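Kaltness Public Library
Board of Trustees
Minutes of the July Regular Meeting

The regular meeting of the Board of Trustees was called to order at 6:30 p.m. in the second floor reading room. Frauke Oltmanns, Board President, presided. A quorum was present.

Approval of Minutes
The minutes of the June meeting were approved with one correction. In the section on building repairs, "north stairwell" should read "north entrance." Motion carried.

Public Comment
A resident of Cillov Street asked that the evening closing time be extended during the school year. The President thanked the speaker and referred the matter to the Director for a report on staffing. A second speaker asked when the parking lot would be restriped. The Director replied that the work is scheduled to follow the drainage repair.

Director's Report
The Director reported that 262 children have registered for the summer reading program. Registration remains open at the children's desk and by telephone. The final party will be held on the lawn, with the meeting room reserved in case of rain.

The catalog changeover to the Tremivura system is proceeding. Holds placed under the old system have been transferred. Patrons who used saved lists will need to create them again, and a printed notice to that effect is available at both service desks. Trustees asked whether overdue notices had been interrupted. The Director stated that notices went out late on one occasion and that no fines were charged for that period.

Book Repair and Supplies
The Board reviewed the request from Technical Services for mending supplies. Staff currently repair torn pages and loose jackets in the workroom as time allows. Items of local history value are set aside and are not mended with ordinary tape. Trustees discussed whether worn picture books should be repaired or replaced, and agreed that the decision should remain with the children's librarian.

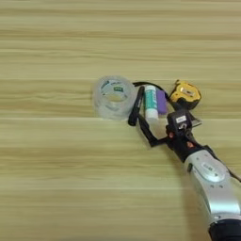 Roll of clear adhesive tape on a wood-grain tabletop.

It was moved and seconded to approve $725 for mending and processing supplies, to be charged to the materials budget. Motion carried.

Building and Grounds
The drain at the north entrance was inspected by Ostapchuk Plumbing. The firm recommends replacing the section beneath the walkway. A written estimate has been requested and will be placed on the August agenda. The entrance will stay open until work begins.

The elevator passed its annual inspection. The certificate has been posted.

Policy Review
The Board held a first reading of the revised Meeting Room Policy. Changes include a limit of 2 bookings per month for any outside group and a requirement that requests be made at least 9 days in advance. One trustee asked that the policy state more clearly whether food may be served. The Director will prepare wording for the second reading. No action was taken.

Old Business
The microfilm reader remains out of service pending delivery of a replacement lamp.

New Business
None.

Adjournment
There being no further business, the meeting was adjourned at 7:50 p.m.

Respectfully submitted,
Secretary to the Board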